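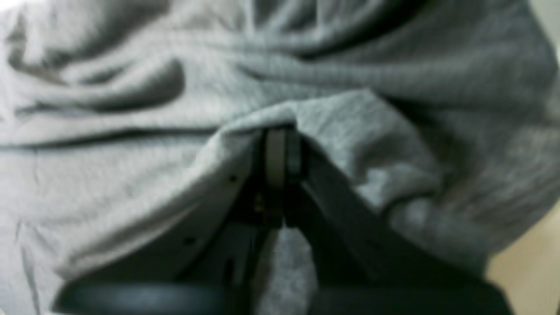
Grey, grey, glorious grey.

Right, a thread about mending, because I finished my winter pile last night and I'm far too pleased to keep it to myself. (1/13)

I started in January with one sad elbow and a packet of needles. Since then I've fixed 137 things, all written down in a little notebook by the sewing box. Socks make up most of it. I love doing socks!! (2/13)

My favourite thread for jersey is Rokeo, the slightly stretchy one. It gives when the fabric gives, so you don't get that awful little pop the first time you reach for a high shelf. Colour range is a bit tiny but the greys are spot on. (3/13)

Needles: ballpoint for anything knitted. A sharp one can nick the yarn and then you've got a ladder running away from the hole you were meant to be closing. I learned that on a very good jumper from the Trernberg market. RIP. (4/13)
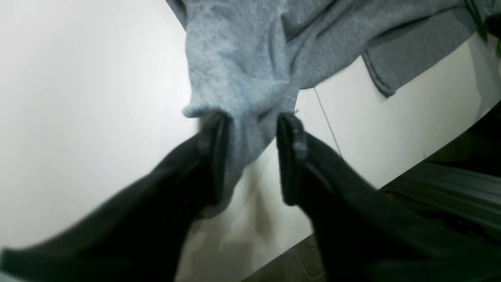 Fleece is where I tell every beginner to start. It doesn't fray, it hides wobbly stitches, and it forgives you for unpicking the same seam three times. Grey fleece like this is even kinder, as a thread one shade too dark just sinks into the pile. Keep your stitches short and don't yank. (5/13)

Before you sew anything, wash it. I know, I know. But old cotton can shrink a smidge and your lovely patch will pucker if it goes on first. (6/13)

Patches! I cut mine with round corners now. Square ones lift at the points after a few washes and then you're back in the chair with a needle, muttering. (7/13)

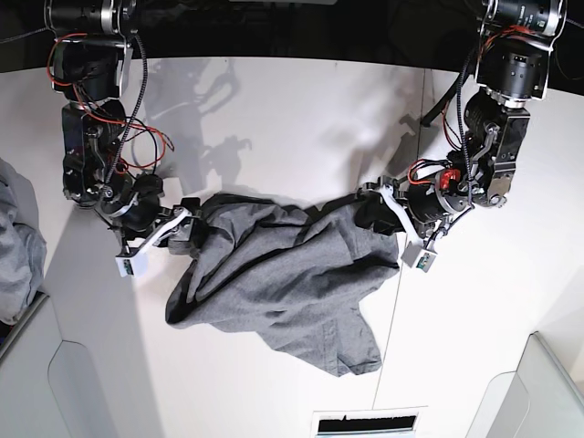
The bit I skipped for years was checking the whole garment before threading up. I'd fix the hole I knew about and find its cousin on the bus. Now I hold the thing up by both sides over a white tabletop and look for thin spots while the fabric hangs. Underarms and cuffs go first, nearly always. Mark them with a safety pin. (8/13)

For cuffs that have gone all wavy, the Lacson Street library has a mending night with proper cuff ribbing in the scrap bin. Free! I took home a bit in mustard and it looks ridiculous and I adore it. (9/13)

Also tried the Pletar darning loom, the wee one with the hooks. Fiddly for the first 5 rows, then suddenly you're weaving and it's nearly midnight. (10/13) 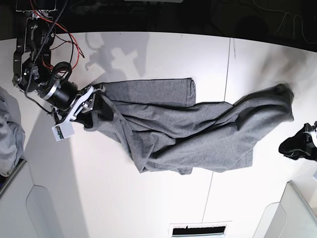 Do you need a sewing machine for any of this?
Hand sewing covers the lot. I only get the machine out for long straight seams, and even then a backstitch holds up well if you've got the patience and a decent podcast. (11/13)

If you're darning a heel, put a lightbulb or a smooth orange inside the sock. Keeps the curve and stops you sewing the front to the back (done it, twice). (12/13)

Next up is a doona cover with a rip as long as my arm. Send me your favourite visible mending colours, I'm leaning towards tomato red. (13/13)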